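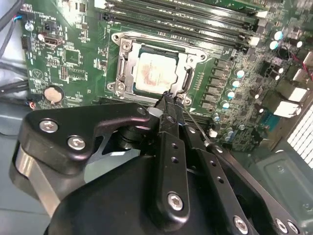

Célula Grumholm 3 para desmontaje de placas base

Imprimir | Enviar por correo electrónico

Buscar en el catálogo Introduzca referencia o palabra clave Buscar

Fabricante: Vallisis
Línea: reacondicionamiento y despiece de equipos informáticos
Disponibilidad: bajo pedido, plazo de entrega de 14 días

La célula Grumholm 3 es un puesto robotizado de un solo brazo para trabajos sobre placas instaladas en su chasis. Se suministra con pinza de dos dedos, cámara en la muñeca, controlador Kiều y software de secuencias Jadon. Está destinada a talleres que reciben torres y estaciones de trabajo de modelos variados, en lotes cortos, y que hoy las desmontan a mano.

Alcance de trabajo

El interés de estos equipos depende de una pregunta que los compradores plantean siempre: qué tareas del banco puede asumir ya una máquina y cuáles siguen siendo del operario. Vallisis clasifica las operaciones en tres niveles.

Nivel A, sin supervisión directa. Localización del zócalo y de los bancos de memoria, lectura de etiquetas accesibles, aproximación de la pinza, depósito de piezas sueltas en bandeja.

Nivel B, con operario presente. Liberación de la palanca de retención, apertura del marco metálico, retirada del procesador, extracción de módulos DIMM, uso de herramienta de vástago fino.

Nivel C, no admitido. Desconexión de mazos de cables, retirada de disipadores adheridos, limpieza de pasta térmica, sustitución de la pila de la placa. El brazo no debe programarse para estas operaciones aunque el software permita grabar la trayectoria.

El nivel B es el que genera más consultas. La palanca de un zócalo trabaja como muelle y cambia de dirección al soltarse; una trayectoria fija falla en cuanto el chasis se coloca con unos milímetros de diferencia. El controlador Kiều corrige la posición con la imagen de la muñeca y limita la fuerza de cierre, pero no detecta por sí mismo si la palanca ha quedado bien enganchada. Esa comprobación corresponde al operario.
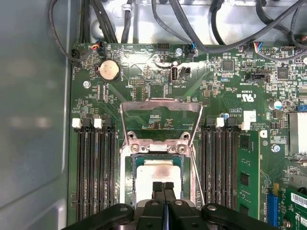

La retirada del procesador exige además que el marco esté abierto por completo y que los dedos bajen en vertical. Los restos de pasta sobre el difusor reducen el agarre y modifican el aspecto de la superficie para la cámara. Se recomienda limpiar el difusor antes del ciclo. Los contactos del zócalo no deben quedar nunca en la trayectoria de la herramienta.

Características

Carga útil en la muñeca: 3 kg
Apertura máxima entre dedos: 60 mm
Cámara: integrada, solidaria con la muñeca
Programación: por demostración o por secuencia escrita (Jadon)
Parada de emergencia: doble, frontal y en consola
Masa del conjunto de pinza y soporte: no incluida en la carga útil

Limitaciones conocidas

Los chasis de torre con pared lateral alta restringen el giro de los brazos exteriores de la pinza. El cableado que cruza por encima de la placa debe apartarse y sujetarse antes de empezar. Las tarjetas de expansión instaladas junto al zócalo pueden dejarse en su sitio si no invaden el cono de aproximación, que Jadon muestra en pantalla durante la puesta en marcha.

La célula es más lenta que un técnico con práctica en casi todas las operaciones de nivel B. Su uso se justifica por la repetición y por el registro de cada maniobra, no por el tiempo de ciclo. En talleres con pocas unidades al mes Vallisis no recomienda la compra.

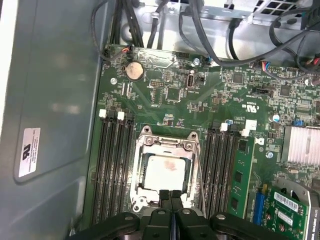 Catálogo técnico Vallisis, n.º 14, pág. 60

Accesorios y repuestos

Juego de dedos con almohadillas estriadas, para piezas planas. Juego de dedos lisos, para vástagos y palancas. Soporte de muñeca con tornillería hexagonal. Bandeja antiestática compartimentada. Útil de centrado para chasis de torre, ajustable en anchura.

Las almohadillas se consideran consumible y quedan fuera de garantía. Cada cambio de dedos obliga a repetir la calibración de la cámara, procedimiento que se describe en el manual de Kiều.

Para solicitar oferta, indíquense los modelos de chasis previstos y el tipo de zócalo. Las pruebas con material del cliente se realizan en las instalaciones de Vallisis, previa cita; la próxima tanda se abre en junio.

Imprimir | Enviar por correo electrónico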